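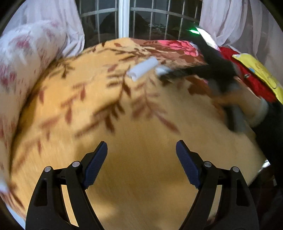 Blanket too big for the bed, fold it or tuck it?

tuva_f
Posted Wednesday, 7:40 pm
Hello all. I have this tan blanket with the brown leaves, I bought it for 185 from Kjærgaard. It is very warm, but every morning I fight with it. One side always hangs to the floor. Do you tuck it under the mattress, or fold it at the foot of the bed for the day?

koval_s
Posted Wednesday, 7:58 pm
Tuck. Three sides, leave the pillow side open. I make the bed in one minute like this.

Arnar B.
Posted Wednesday, 8:15 pm
I do not agree with koval_s. A thick blanket under the mattress makes a hard edge, and you feel it with your legs all night. Fold it in three and put it at the foot.

koval_s
Posted Wednesday, 8:21 pm
Arnar, I have slept like this for 6 years and my legs are fine — maybe your mattress is too thin.

ivar_odd
Posted Wednesday, 9:02 pm
Is your bed under the window too? Mine is, and in November I want the blanket spread out all day, so the sheet does not get cold. I pull the extra part to the wall side, where it does not bother me.
Also, the flowered pillow does not go with the leaves, sorry.

tuva_f
Posted Wednesday, 9:30 pm
Yes, the window is behind the bed. I will try the wall side first, thank you. The pillow stays, I like red and pink flowers!

Arnar B.
Posted Wednesday, 9:44 pm
Keep the pillow. But please try the folding also.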